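Endard gripper kit, five months in

I love this thing! Bình Lại and I put ours together over 3 evenings at the shared workshop, and it's been plugging away at patch cords ever since. The fingers close evenly, tip to tip, and the wrist camera mount went on first try. My one gripe is the screws — tiny, and Endard packs no spares.

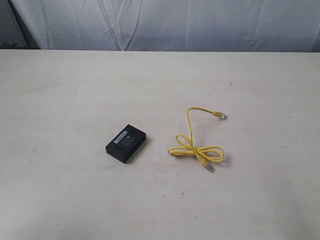
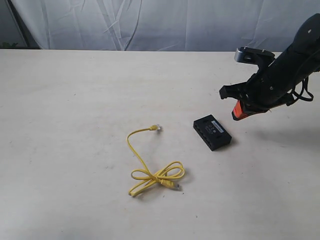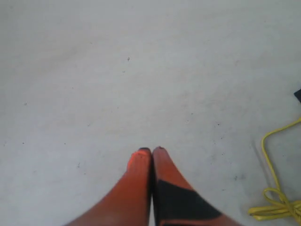
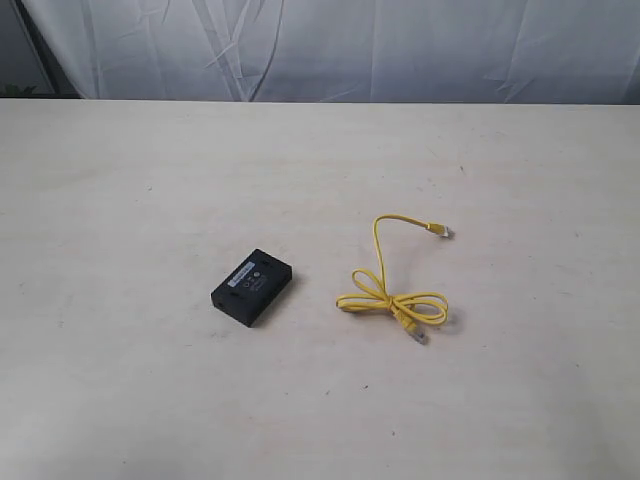
Yellow cord and orange fingers, workshop setup (fingers in the second and third).

Thin flat cable is still the hardest job. Next up, the Jokitz pads Xuân Quách swears by.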